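4.2 What stays out on the counter

The literature on kitchen storage has a great deal to say about cupboards. It says much less about the things that never make it into one. Our participants were asked at intake where they kept their cutting board, and most named a place: beside the stove, behind the toaster, in the tall slot that the cabinet maker had evidently intended for baking sheets. The diaries tell a different story. Of the 2995 entries in the Pirkbridge set, 974 record a cutting board, and in the bulk of those the board is on the counter, between jobs, with something on it.

We call this condition parked. A parked object is one that has been put down but not put away, and whose owner, if asked, will say that it is about to be used. Hanrahan households were especially firm on this point. One participant described a board as "out for lunch" in an entry made at 9:40 in the evening. We coded it as parked and did not pursue the matter.

Knives follow boards. This was expected, though the strength of the tie was a surprise to the first coder, who had predicted that knives would collect at the sink. A knife at the sink belongs to the washing-up and is treated accordingly. A knife on a board belongs to the next meal, whatever that turns out to be, and it can stay there a long while without anyone feeling that the kitchen is untidy. Participants who wiped down every other surface would wipe up to the edge of the board and around it, as one mows around a tree.

Trays were harder. Our scheme, adapted from the pilot in Nasetwood, had a single code for trays, on the theory that a tray is for carrying. In 19 of the households the main tray had not carried anything during the study period. It sat next to the board and received whatever the board could not hold. Its rim appears to matter a good deal here. People will put things in a tray that they would not leave on bare counter, and the same two or three items which would read as clutter six inches to the left become, inside a rim, a collection. Clodagh Buckley, who coded the Trodier diaries, proposed the term "licensed mess" in a memo dated Jul 20, 2021, and we have kept it over the objections of a reviewer.

The pairing of board and tray is common enough that we gave it its own code (BT) in the second pass. A typical BT arrangement has three features. The two surfaces lie close together. They are seldom square to anything, the angle being whatever the last hand left them at. And their contents do not mix: the knife stays with the board, and the tray keeps its own company, which need not have anything to do with cooking. Figure 3 gives a fair instance.

We had supposed that the tray's contents would be explained by the board's, so that a knife on one side would predict something choppable on the other. It did so less often than common sense would like. Participants' written notes on their trays ran from the exact ("batteries, dead") to the philosophical ("various"). Where a note was missing, we coded by shape and color only and resisted the temptation to guess, a discipline that cost the second coder some visible effort.

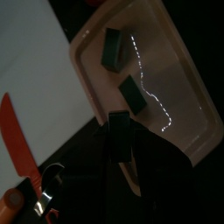 Figure 3. Board and tray, coded BT. Orange knife parked on the white board; two dark rectangular blocks in the translucent tray, coded by shape.

Two points about arrangements of this kind deserve mention. The first concerns spacing. Objects in a tray tend to be set down with a gap between them, even when there is no shortage of floor and no reason to keep them apart. We saw the same habit in bathroom shelves during the pilot and have no account of it beyond the general reluctance of people to let their belongings touch.

The second concerns handles. We began by recording which way each knife pointed, in the hope of recovering the position of the cook. After 200 entries the two coders agreed on the direction of the handle nearly always and on the meaning of it almost never. A handle near the edge may indicate a right-handed cook, a left-handed cook standing somewhere else, or a person who came in for the scissors. The variable was dropped in August and is not reported.

Parking, then, should probably be treated as a form of storage in its own right, with its own surfaces and its own manners. It takes up no cupboard space and so does not appear in the standard inventories, which count shelves and drawers and stop at the countertop. Section 4.3 turns to the refrigerator door, where the position is worse.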